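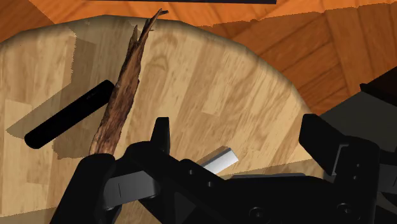 Hello all,

On the Tustcombe list in October, a member wrote:

> Does anyone else feel worn out by the news this year? First the floods
> around Mangubat, then the ferry strike, then the fire at the Dreleck
> mill. I've stopped reading the paper at breakfast.

I read this over my second cup of coffee and wanted to write back right away, but you know how mornings go, and now it's nearly 9 p.m. Yes, I feel it too! My sister-in-law lives 2 streets up from the river in Mangubat, and for a whole night we couldn't get through to her (she was fine, and cross with us for fussing). The mill was harder for me. My father worked there for 12 years, and I can still smell the sawdust on his coat.

I do want to pass along one good thing, though. The Ullometti relief supper fed 200 people, when they had only planned on 175, and somebody went home for more potatoes — bless them. They're doing it again next month and could use pies, any kind.

As for the paper, I save mine for after lunch now. It goes down easier.

Warmly, from the far end of Mill Lane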